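The Long Apprenticeship of the Hand

18 September 2025

214 shares | 17 comments

At the Stustik School of Craft and Trades, first-year students in the bookbinding program do not bind a book until May. They fold paper. They fold it with a bone tool, along the grain and against it, until the crease lies flat without a second pass. Then they sew blank sections together, cut the thread, take the sections apart, and sew them again. The school keeps none of this work. It goes into a bin by the door and is collected at the end of each term.

Visitors sometimes find the arrangement severe. The school has held to it for 50 years, through several changes of leadership and one change of building, and has seen little reason to shorten it. Its teaching staff take the view that a student who starts on finished objects will learn to hide mistakes, while a student who starts on scrap will learn to see them.

The question of how people acquire skill with their hands has returned to public discussion after a long absence. For much of the past generation, education planners gave their attention to subjects that could be taught in a lecture hall and tested on paper. Workshops closed. Sewing rooms and wood shops were converted to other uses, and the teachers who had run them retired without replacement. The effects were slow to appear. Employers in the Vulier valley, where furniture making and instrument repair still support a number of small firms, began to report that applicants arrived with good grades and very little experience of holding a tool.

The regional response was the Pai program, which places young adults in working shops for two years and pays part of their wages. It currently enrolls 1,425 people. Most are in their late teens or early twenties, though the rules set no upper age limit, and a growing share come from office jobs. Each placement begins with a period of eight weeks in which the apprentice produces nothing for sale. Host firms were uneasy with this condition when it was proposed. Several asked that it be cut in half. The program's directors declined, and most of the firms that objected have since stayed on.

What happens in those weeks differs from shop to shop. An upholsterer's apprentice may spend several days tying the same knot. An apprentice in a violin repair shop will sharpen blades, plane spruce offcuts, and sharpen the blades again. In pattern cutting, the first task is often to follow a chalk line with shears, which sounds simple and is not. The wrist wants to turn, and the cloth moves under the lower blade. A beginner watches the point of the shears, where the cut is already being made, and the line wanders. An experienced cutter looks a few inches ahead.

Instructors in many fields describe this same shift of attention. The beginner looks at the tool. Later, the eye moves to the material, and the tool seems to become a part of the arm. The change cannot be hurried by explanation, although explanation helps. It appears to require a large number of repetitions under conditions where an error costs very little, with someone nearby who can name the error when it occurs.

That last condition is the expensive one. Practice material is cheap, and in many trades it is free. The time of a skilled person is neither. Under the Pai agreement, a host firm must release one experienced worker for part of every day, and the wage support covers only a portion of that loss. Small firms feel it most. A shop with two benches gives up a considerable part of its output in order to teach, and may see the apprentice leave for a larger competitor once the two years have passed.
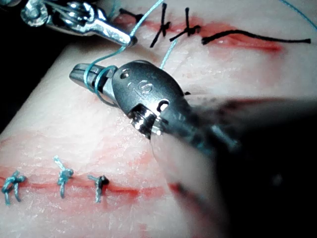 Some firms have tried to lower the cost by sharing instruction. In the town of Orby, a group of workshops that once competed for the same customers now send their apprentices to a common room for two mornings a week. The room has long tables, good north light, and a stove. A weaver may teach tension to a group that includes saddlers and sailmakers, on the principle that pulling a thread evenly is much the same problem in any of those trades. The saddlers have been known to disagree. Waxed linen drawn through leather with two needles behaves very little like yarn on a loom, and a habit learned in one can be a nuisance in the other.

The disagreement is an old one. Trade manuals from earlier centuries guarded their methods closely and rarely admitted that a neighboring craft had anything to offer. The shops of Orby have settled on a compromise in which the first term is taught in common and the second is taught apart. Apprentices are also asked to keep a written record of each session, including what they spoiled and how. The notebooks are plain and often hard to read. Instructors consult them when an apprentice has stopped improving, a stage that nearly all of them reach in the first year and that many find discouraging.

The school at Stustik has no formal connection with the Orby workshops, but it has begun to accept their former apprentices into its advanced courses. Those admitted are excused from the first term of general tool use. They are not excused from folding paper. Applications for the coming year close at the end of the month, and tuition will remain unchanged.

Share this article | 17 comments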